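Tukcombe Community Hall
Kitchen and Supplies Meeting – Minutes
Thursday, 7:00 p.m., small meeting room

Present: Severyn Horobets (chair), Stefaniia Demchenko (minutes), kitchen users from the lunch club, the after-school group and the Saturday breakfast.
Apologies: the choir. They sent a note, read under item 4.

1. Minutes of the last meeting

Approved with one correction. The drying racks were bought from hall funds and were not a donation from the lunch club. Stefaniia has changed the file copy.

2. Matters arising

Dishwasher. The engineer came in May and replaced the door seal. Water is no longer getting onto the floor by the back door. The invoice has been paid.

Shelf labels. Done for the upper cupboards. The lower cupboards are still unlabeled and the after-school group said their leaders open every door before they find the plates. Severyn will finish the labels before the next meeting.

Lost property. The casserole dish with the glass lid has been claimed. Two baking trays have not. They will stay on top of the fridge until the next meeting and then go into general use.

3. Replacement of drinking cups

This item took up most of the evening.

Stefaniia reported that the old cups are in poor condition. Many are scratched inside and a good number have split at the rim. The after-school group has stopped using them and has been bringing paper cups, which fill the trash by the end of each session. The lunch club uses the china mugs for hot drinks and has no objection to plastic for water and juice.

Three options were looked at.

Glass tumblers from Orkatberg. Good price, but the after-school group does not want glass on the low tables. Not taken further.

Paper cups bought in bulk, in cartons of 1000. The hall would need 3000 to get through the year at the present rate, and there is no dry place to store the cartons except the stage cupboard, where the choir keeps its folders. Not taken further.

Reusable plastic tumblers from Zavska. These come in several colors. Severyn had asked for one blue and one pink so people could judge the size and shape before an order was placed.
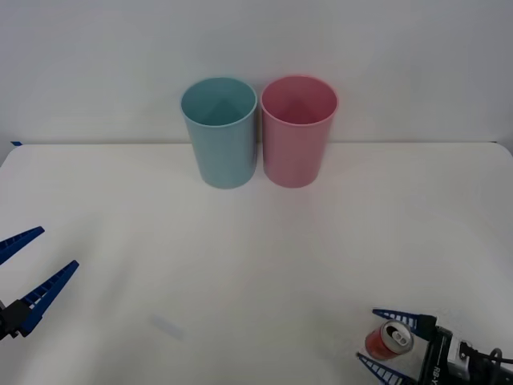 Item 3: the two sample tumblers, blue and pink.

Comments on the samples were as follows.

Shape. Tall, with a wide rim and a gentle taper toward the base. The breakfast team liked the wide opening, as a brush will go in easily. One person thought the taper would make them tip over when small children reach across the table. The after-school leaders said their present cups are much the same shape and they have not had more spills than they would expect.

Size. The two are the same size. The lunch club asked if a shorter one could be had for members who find a tall cup awkward to hold. Stefaniia will ask Zavska. If there is a shorter one, a small number could be added to the order.

Color. There was a long discussion. The after-school group would like both colors so that one can be used for water and the other for juice. The breakfast team would prefer a single color, as mixed sets look untidy on the serving counter. Severyn pointed out that the soft blue and the pink go together well enough and that two colors would also let the kitchen keep one set for children and one for adults. It was noted that children will argue over who gets which. The after-school leaders said they would deal with that.

Storage. The present cup cupboard has 2 shelves and the door does not close properly when the cups are stacked high. Agreed that the lower shelf should be cleared of the old jugs so that each color has a shelf to itself.

Vote. Mixed order of blue and pink, 5 in favor, none against. The breakfast team abstained and asked for this to be recorded.

Agreed: Stefaniia to place the order with Zavska once she has an answer about the shorter size. The old cups are to be recycled where possible and should not be kept "just in case." The meeting was firm on this – the last set is still under the sink.

4. Note from the choir

The choir asked that the kitchen be left unlocked on rehearsal evenings so they can make tea at the break. After some discussion it was agreed that they should have their own key, signed for in the key book. Severyn will arrange this. The choir also asked who had moved the large teapot. It is in the cupboard to the left of the stove.

5. Cleaning

The after-school group reported that the counters have been sticky on arrival two weeks in a row. The breakfast team said they wipe down before leaving but run short of cloths. A new pack will be kept in the drawer under the kettle. Used cloths go in the bucket by the back door and are taken home for washing by whoever is on the list that week. The list has gaps in it. Please sign up.

The floor mop needs a new head. Stefaniia to buy.

6. Any other business

The lunch club is short of teaspoons again. All groups to check their boxes.

The clock over the hatch is slow. Severyn will put a new battery in it.

A question was raised about the newsletter "So," which printed the wrong starting time for the breakfast. The right time is 8:30 a.m. A correction has been sent in.

Actions
Severyn – lower cupboard labels, choir key, clock battery, clear the old jugs.
Stefaniia – ask Zavska about a shorter tumbler, place order, mop head, cloths.
All groups – look for teaspoons, fill in the cloth list.

The meeting closed at 8:40 p.m. The date of the next meeting will be put on the kitchen door.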